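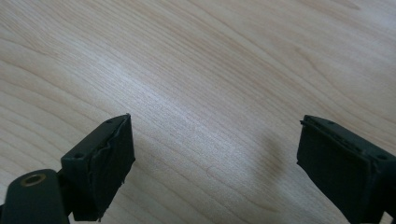

3.2. La superficie de trabajo y el desgaste del acabado

Figura 3. Tablero de madera clara.

El mobiliario de lectura de las bibliotecas públicas se estudia poco, y es una lástima, porque guarda una información riquísima sobre cómo se usa un edificio. En las salas de Citdale y Calldale las mesas comparten un mismo tipo de tablero, de madera clara (figura 3), pero la luz, la ventilación y las costumbres de los lectores son muy distintas. Esa coincidencia nos permitió comparar dos historias de uso casi sin cambiar de material - una oportunidad que rara vez se presenta fuera del laboratorio.

La muestra reúne 28 mesas, examinadas durante 6 meses a partir de enero. En cada una trazamos una cuadrícula y tomamos medidas de brillo superficial en los mismos puntos, siempre con la sala cerrada al público. El conjunto suma 1392 lecturas válidas. Las tomadas sobre juntas o a menos de un dedo del canto se descartaron antes del análisis, tal como se explica en la sección 2.4.

Lo primero que salta a la vista en los datos es la forma del desgaste. Esperábamos una pérdida de brillo concentrada en el centro de cada puesto, donde descansa el libro, y encontramos en cambio dos franjas laterales muy marcadas, a la altura de los antebrazos. ¡El patrón se repite en ambas sedes con una regularidad preciosa! En Calldale, además, la franja derecha es más ancha en los puestos próximos a la ventana, y creemos que ello se debe a que los lectores giran el cuerpo para evitar el reflejo.

El segundo resultado afecta al mantenimiento. Las mesas tratadas con la cera Mondell conservaron un brillo más homogéneo que las barnizadas según el procedimiento Uibo, aunque estas últimas resistieron mejor las manchas de tinta. La diferencia se reduce mucho en las mesas que superan las 700 horas de ocupación registrada, y a partir de ahí el tipo de acabado explica menos que la posición del puesto en la sala.

Queda por resolver el efecto de la limpieza diaria. Los registros de Citdale no distinguen entre paño seco y paño húmedo, de modo que no pudimos incluir esa variable en el modelo. En la sección 3.3 retomamos la cuestión a partir de los cantos, cuyo desgaste responde a otros gestos.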